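Home | Units | Handouts | Reading list | Contact

Filed under: Furniture and Small Interiors / Week notes

We use cookies to remember your unit and your login. Accept | Manage

Handout: The standing coat rack, and whether you need one

Last week's handout was on wall hooks. This one covers the freestanding kind, the pole with a base and a crown of curved hooks. Catalogues call it a "hall tree" when they want to charge more for it.

Start with the claims. The Corer catalogue says its black rack "organises any entrance". I don't believe a rack organises anything. It holds what you hang on it, and after a while it holds what everyone else hung on it as well. The Falard brochure says theirs takes 17 garments. I would like to know which garments. Seventeen scarves, sure. Seventeen winter coats is another matter, and the brochure shows a single raincoat.

Things to check before you specify one:

Base. A tall pole with arms at the top wants to tip. Look at how wide the base is compared with the spread of the hooks, then hang one heavy coat on one side and give it a nudge. If the shop won't let you, draw your own conclusion.

Hook ends. A round knob is kinder to a collar than a bare tip. It also takes up room, and a thick loop may not go over it.

Joints. Many poles come in sections. Ask what holds the sections together and whether it can be tightened again after a year of use. I have yet to see a brochure mention this.

Position. Most plans I mark put the rack in a corner, where half the hooks face the wall. In a large open room it can stand out on the floor, but then people have to walk past it, and you should draw that path on the plan.

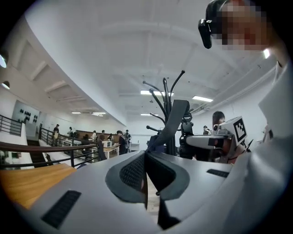
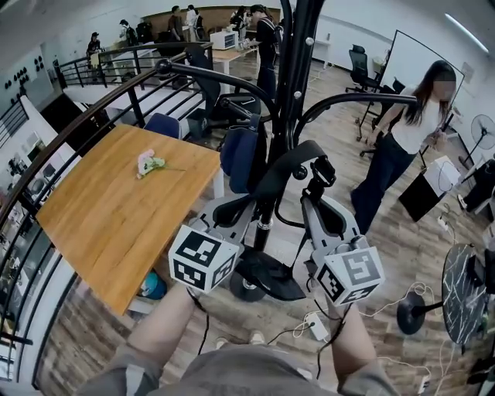 Black coat rack with curved hooks, upper room with a railing.

Railings bring their own trouble. Students like to line furniture up along them because it looks tidy on paper. Leave a clear strip, and don't assume a railing will do as a spare place for jackets. It will be used as one whatever you assume, so say in your notes what you plan to do about that.

On cost, Laltomo lists a plain rack at $200 and a "designer" one at $400. I have had both apart on the bench and the difference I could find was in the finish. If you think the dearer one is worth it, argue the case in your assignment. "It looks nicer" will get you a mark, but only one.

For next time: read the Beneš chapter on entrances, sceptically please, as the load figures have no source given. Bring a sketch of a shared room with a rack, a table and a way through. Pencil is fine. Colour is optional.

Get new handouts by email. Subscribe to the unit newsletter. Unsubscribe at any time.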